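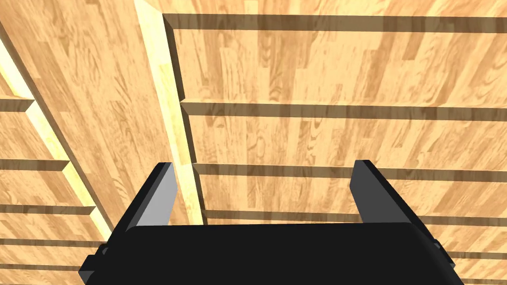 Fig. 1 – Vue simulée depuis l'arrière de la pince, devant un meuble en bois à tablettes. Rien entre les doigts.

Automatisation et travail en atelier
Séance 4 : le poste de rangement, avant et après
Notes de cours – à relire avant le TD de décembre

Bon, on reprend là où on s'était arrêtés. La dernière fois, je vous avais promis du concret après deux heures de théorie sur la prescription et le travail réel, alors on passe au cas Brikeo. Pour ceux qui n'étaient pas là : Brikeo prépare des commandes de petites pièces de quincaillerie, et j'y ai passé pas mal de matinées (prise de poste à 5 h 30, je ne m'en suis toujours pas remise !). L'intégrateur s'appelle Budach, le logiciel de simulation vient de chez Halvorsen, et le projet a reçu en interne le nom de Jerotora. Ne me demandez pas pourquoi, j'ai eu trois explications différentes.

1. De quoi parle-t-on ?

Avant le projet, le magasin employait des gens qui allaient chercher les pièces et d'autres qui remettaient les retours en place. Le catalogue comptait 2219 références au début de mon enquête, 2191 à la fin. Retenez ces deux chiffres, on va en reparler : l'écart est petit, et pourtant c'est lui qui m'a occupée le plus longtemps.

Le robot devait prendre en charge la remise en rayon, que tout le monde décrivait comme la partie « bête » du métier. Moi, quand j'entends ça, je sors mon carnet.

2. Répéter avant d'installer

Budach a commencé par travailler en simulation. Regardez la figure 1 : deux doigts noirs avec une face intérieure grise, et derrière, des rebords de tablettes qui se resserrent vers le bas avec la perspective. Vu comme ça, le problème paraît surtout géométrique. Où passe la pince ? À quelle distance du montant ? Est-ce qu'elle accroche un rebord en ressortant ?

Ce sont de bonnes questions, je ne me moque pas. Seulement, les magasiniers à qui on a montré les vues simulées en ont posé d'autres : où est-ce qu'on met les bacs qui débordent ? Et les pièces qu'on garde de côté pour le client qui rappelle toujours à 16 heures ? Aucune des deux n'était dans le cahier des charges.

À noter pour l'examen du dossier : la simulation sert aussi d'objet de discussion. Tant que rien n'est vissé au sol, on peut encore déplacer une étagère sans que ça coûte un mois de retard. Chez Brikeo, on a invité les magasiniers à la troisième version. C'était déjà tard, à mon avis.

3. Ce qui bouge dans le travail

a) Les gestes. Moins de bras levés et moins d'escabeau, là-dessus tout le monde est content, et moi la première. Par contre on se penche davantage, parce que les bacs à présenter au robot arrivent sur une table basse. (La table a été rehaussée depuis, mais il a fallu insister.)

b) Le rythme. Au premier bilan, l'installation rangeait correctement 93 pièces sur 100. Sur le papier, c'est joli ! Sauf que les sept autres, il faut bien que quelqu'un s'en occupe, et elles n'arrivent pas bien groupées en fin de matinée. Elles tombent n'importe quand, et on lâche ce qu'on faisait pour y aller. Une magasinière m'a dit : « Avant je rangeais, maintenant je suis interrompue. » Je vous conseille de garder la phrase sous le coude pour le TD.

c) Les savoirs. C'est là que reviennent nos 2219 et 2191. Les 28 références disparues étaient presque toutes des doublons : même pièce, deux étiquettes, deux emplacements. Les anciens le savaient et jonglaient avec. Pour la machine, il a fallu trancher et tout écrire. Du coup un savoir qui circulait à l'oral est devenu une ligne dans un tableau, et ceux qui le détenaient l'ont senti passer. Certains étaient soulagés, d'autres franchement vexés.

d) Les places. Aucun licenciement pendant mon enquête, mais deux départs non remplacés et un nouveau poste, « référent cellule », sans changement de classification au départ. On en discutera en séance, je sais que vous aurez des avis !

4. Vocabulaire à connaître

Travail prescrit / travail réel – vu en séance 2, à revoir si c'est flou.
Tâche résiduelle – ce qui reste aux opérateurs une fois qu'on a automatisé le reste. Souvent plus varié, souvent plus haché.
Reprise manuelle – l'intervention humaine quand la machine s'arrête ou se trompe.

5. Pour le TD

Choisissez un poste que vous connaissez (job d'été, stage, le rayon où travaille votre cousin, peu importe) et racontez une heure de ce travail en une page, sans jargon. Ensuite, soulignez ce qu'un intégrateur confierait à une machine et entourez ce qu'il oublierait probablement de regarder. Pas besoin de schéma. Apportez deux copies papier, on échangera entre voisins, et pensez à laisser une marge pour les commentaires.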